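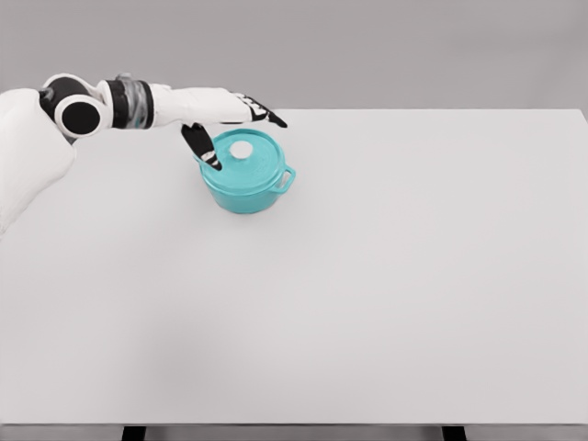

Why do the covers on the Arruda ledgers keep bowing outward after casing in?

The cloth on the outside is pulling harder than the pastedown on the inside, and the board goes with whoever pulls hardest.

2021-11-21, bindery, quiet day, heat turned down for the weekend so I'm in two sweaters.

OK so that's the short version, and I'm writing the long version mostly for Berenice, who asked me on her way out the door and got a mumble. I've got it straighter in my head now. Also for me, so I don't work all this out again next winter.

What we have is a batch of nine blank ledgers for the Arruda order, all the same size, all cased in over the last couple of weeks. Three of them are badly bowed, like you could rock them on the bench. The others are anywhere from "fine" to "fine if you don't hold a ruler against it." They all bow the same way, convex toward the inside, with the fore edge of the cover lifting away from the text block. When I say outward in these notes I mean that direction, covers curling away from the pages like they want to get out of there.

First thing I checked was grain, of course. Tore a strip each way off the board offcuts, bent them, wet a corner, the whole routine. Board grain runs head to tail on everything in the scrap bin. The pastedown paper does too. The cloth I can't fault either, warp parallel to the spine. I was half hoping somebody had cut one sheet sideways so I could blame it and go home, but no.

So then it's about the pull. Everything we glue onto a board gets damp, stretches a bit, gets stuck down while it's stretched, and shrinks when it dries. Cloth goes on the outside, shrinks, board curls out. Then the pastedown goes on the inside and shrinks, and if you've got it right it drags the board back flat, or a hair past flat, which is what I like (a cover that hugs the book a little is a happy cover). The trouble is that we changed two things at once and I didn't write down either of them. Yes, I know. I'm writing it down now.

Change one: the endpaper. We ran out of the heavier stock and went over to the Estia, the cream one. It's lovely paper, it folds beautifully, it doesn't fuzz up at the joint. But it's thinner, and a thinner sheet just doesn't have as much drag in it. I like it enough that I don't want to give it up.

Change two: the adhesive on the pastedowns. I'd been using the mix, paste and PVA, and sometime in the middle of the batch I started using straight PVA to save on drying time. Straight PVA has less water in it, so the paper stretches less before it goes down, so there's less shrink left in it to pull with. Thin paper plus dry glue. Meanwhile the cloth is getting the same treatment it always got. No wonder the cloth is winning!

Boris's theory, for the record, is that it's the room. He thinks the boards were stored in the back by the outside wall and came in damp, then dried out once they were in the warm. I don't think he's wrong exactly. Damp board is going to move on you no matter what you stick to it. But board that dries evenly on both sides ought to shrink evenly, and it was the side with the cloth on it that won every time. I told him this. He said "huh" and went back to sewing. We moved the boards to the rack over the flat files anyhow, and I've put blotters between the stacks.

What I did today

Took three pieces of scrap board, cut from the same sheet, ledger size. Covered all three on one side with the gray cloth and the usual glue, trimmed flush, no turn-ins (so not a perfect test, turn-ins do add some pull, but I wasn't going to burn that much cloth). Left them between blotters under weight while I ate lunch and answered Natanael's email about the slipcases. Then lined the other side:

Board A, Estia with straight PVA.
Board B, Estia with the mix, brushed on and left to relax a couple of minutes before laying it down.
Board C, an extra lining of plain kraft with the mix, then Estia with straight PVA on top.

Pressed them all in the Trestevitz, fresh blotters, changed the blotters once, then stood them up on edge to finish with air on both sides. This part matters more than I used to think. If you lay a board flat on the bench, the top dries and the bottom doesn't, and then you've learned something about benches.

By the end of the afternoon A was bowed out, the same curve I'm seeing on the bad ledgers, so at least I can make the problem on purpose. B had gone a little past flat the good way. C was flat when I took it out and seems to be creeping in toward B as it stands there. I want to see all of them tomorrow morning before I say much. Boards lie to you on the first day. They can lie for a week, if the weather is changing.

I held the straightedge on each one and penciled the gap at the middle onto the back of the offcut, so those are in the tray with the letter on them. Please don't use them for glue boards. (Ilídio, I'm looking at you, and I still miss that other tray of samples.)

About the paste itself

Berenice wanted to know how I'm making it, and I realized I've never put it in here. I weigh out 100 grams of wheat starch, stir it into cold water until there's no grit left at the bottom, and let it sit a while. Then low heat and stir without stopping. It does nothing for ages, and then it grabs all at once, and that's when you want to be paying attention and scraping the corners. Keep it going after it thickens. You can tell it's cooked when it goes from chalky white to sort of see-through and gray. If you stop at chalky it'll feel fine on the brush and then let go on you later.

Cool it, push it through the strainer, and push it through again. I skip the second pass when I'm in a hurry and I'm sorry every time, those little lumps print right through the Estia. Thin it with water until it drops off the brush like heavy cream. Then for pastedowns I fold PVA into it, by eye, a bit more paste than PVA. I know "by eye" is no help to anyone. I'll weigh the next one and put the number on the lid of the tub with tape.

No preservative in it, so it goes in the fridge, and when it smells like anything at all, it's done. Make less more often.

What to do with the bowed ones

I'd rather fix than redo. On the three bad ones I'm thinking of lifting nothing, and just putting a damp blotter against the pastedown, with a sheet of polyester behind it to protect the text block, pressing lightly, then drying under real weight. Sometimes it's enough, the paper gets a second chance to stretch and shrink. With straight PVA under there I'm less hopeful, it doesn't soften up and let go the way paste does. But it's cheap to try on one of them. I'll take the worst one, so that if I cockle the endpaper I haven't ruined a decent book.

If it doesn't work, then the pastedown gets a second sheet over it with the mix. That covers the sin and adds pull at the same time. Adds a little thickness too, and you'd feel a double edge at the joint if you went looking. Iara says the customer will never look. Iara also said that about the headbands on the Parkero albums and we got a very long phone call, so I'll let her make that decision with the book in her hand.

What I don't want is anybody bending the covers back over the edge of the bench to "train" them. It works for nearly a day and you crack the board inside where you can't see it.

Stuff I keep forgetting and want here in one place

Write the glue on the job card. Paste, mix, PVA, whatever it is, and who mixed it.

When we switch endpaper, make one dummy case first and leave it out overnight before doing the rest.

Boards rest indoors before cutting. Boris can have that one, he was right about the wall being damp, I put my hand on it and it's clammy all down by the baseboard. Somebody should call about that before the really cold weather.

Blotters: we're down to the gray ones with the foil stains. I've been drying them on the line by the sink and they're going wavy, which means they press waves into the work. Ordering new ones, and while I'm at it more of the kraft if C turns out the way I think it will.

The Trestevitz is squeaking again at the top of the screw. Wiped it down and put a tiny bit of grease on it. Back in June Ilídio said the same spot was dry, so maybe it wants a proper cleaning with the platen off. Not today, I can't lift that thing by myself and I'm not going to try.

Left A, B and C standing on the shelf by the window side of the guillotine with room between them. Damp blotter test on the worst ledger starts first thing. If you're in before me, leave the heat where it is till I've measured.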